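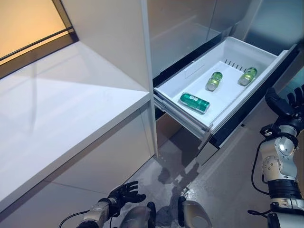

Home & Kitchen / Talking Shop

She has been fixing and fitting refrigerators for most of her working life, and the first thing she wants to talk about is the bottom drawer. Not the shelves, not the door. The drawer.

"Everybody buys the top half," she says. "They open the door in the showroom, look at the shelves, close it. Then they get home and it's the drawer that drives them nuts."

We met on a Thursday, 9 in the morning, at the back of the Tenell showroom, coffee in paper cups, her phone going off the whole time. She runs the service side for Stankevičius, a family firm, four vans, most of the work in apartments. A lot of freezer drawers. She asked me not to use her name, partly because her customers will think she is talking about them. She is, a bit.

So what goes wrong? Cans, mostly.

"People put drinks in the freezer drawer to get them cold quick. Fine. I do it. But a can on its side on smooth white plastic, it rolls. You pull the drawer, they all go to the back. You push it shut, they come to the front. Bang. You hear it from the next room."

Does it matter? She thinks so. Cans get dented, and people get tired of the noise and start easing the drawer shut so gently it never closes all the way. That is half her calls in the summer. Customer says the freezer is broken. The freezer is open.

"I drove 60 miles once. Pushed it with my knee. Drove home."

Did she charge? She did. "I charged for the knee."

Her own method is simple enough. A folded dish towel on the bottom of the drawer, cans across it side by side, ends against the wall so they have nowhere to go. A timer on the stove. She is strict about the timer. A forgotten can will split or pop its top, and then you have frozen soda in the rails, which she describes at some length and with words I've left out.

"Get them out while you still remember they're in there. And take them out one at a time, both hands if your hands are cold, don't scoop up three against your shirt. They're slippery, they've got frost on them, you drop one on tile and it's going to spray the whole kitchen." 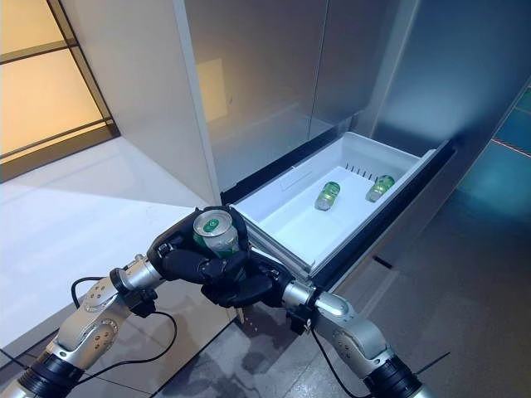 She is also firm on where you put a can down. On the counter, standing up, back from the edge. Never on the lip of the drawer "just for a second". The lip is narrow and it slopes a little on plenty of models, and she has picked enough cans out from under cabinets to have an opinion.

And the floor. She came back to the floor several times. Any water in front of a fridge, wipe it up right away, then find out where it came from. Could be a can, could be meltwater off the drawer, could be a drain that wants clearing. People mop it and forget it, mop it and forget it, and by the time they call her the kickboards have swelled up.

"Put a dry paper towel down at night. Look at it in the morning. If it's wet, call me. If it's dry, somebody in your house is spilling things."

We moved on to white kitchens, which she has feelings about. The glossy white counter, flat fronts, stainless fridge beside it, warm light somewhere up high - she gets called to that kitchen every week. Looks great, she says, and she'd have one herself if she didn't have a dog. But white drawers show everything. Her advice is warm water, a drop of dish soap, a soft cloth, and then dry it properly, including the slots at the back if your drawer has them.

Those slots are there so the air can get around. This was news to me. I have been stacking frozen peas against mine for years.

"Everyone does. Then they turn the dial colder. Then they tell me the peas are one big brick."

Leave a gap. Two fingers wide, she says, and holds up two fingers in case I'm not getting it.

On brands she's careful. The showroom sells Graneo and Cundanen side by side and she services both. Pushed a little, she says the Graneo drawers run smoother and the Cundanen ones come out further, so you can get at the back corner without lying on the floor. Which would she buy? "The one that fits the hole. You'd be amazed." She had a job last November where the fridge went in beautifully and the drawer opened an inch and a half before it hit the end of the counter. Nobody had measured with it open. They had to move the whole run of cabinets over.

The bill came to $1503. She remembers the number becuase the customer read it out loud to her, twice.

So measure open. Drawer all the way out, and then somebody standing in front of it, bending down, because that's how you're going to use it. Take a tape to the showroom, they don't mind. Well, they mind a little.

I asked what she'd change if she could design one herself and she didn't even stop to think. Ridges on the bottom. Small ones, running front to back on one half and side to side on other half. Cans stay put, bags slide. She has told two reps this and both of them wrote it down, and she has not seen a ridge yet.

"In the meantime, towel," she says, already standing, keys out. Next call was across town, a drawer that wouldn't close.
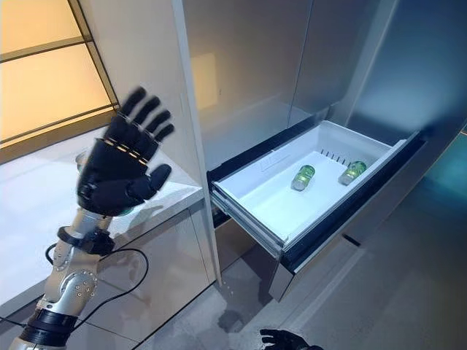
Her quick list, dictated on the way to the van

Towel under the cans. Timer on, every time.

Nothing tall near the back, nothing pressed on the slots.

Wipe the drawer before you restock it, when it's empty anyway. Let it dry with the door open a couple minutes, that won't hurt anything.

Push it shut till you feel it seat. Then push again.

Don't kick it. Knee is ok.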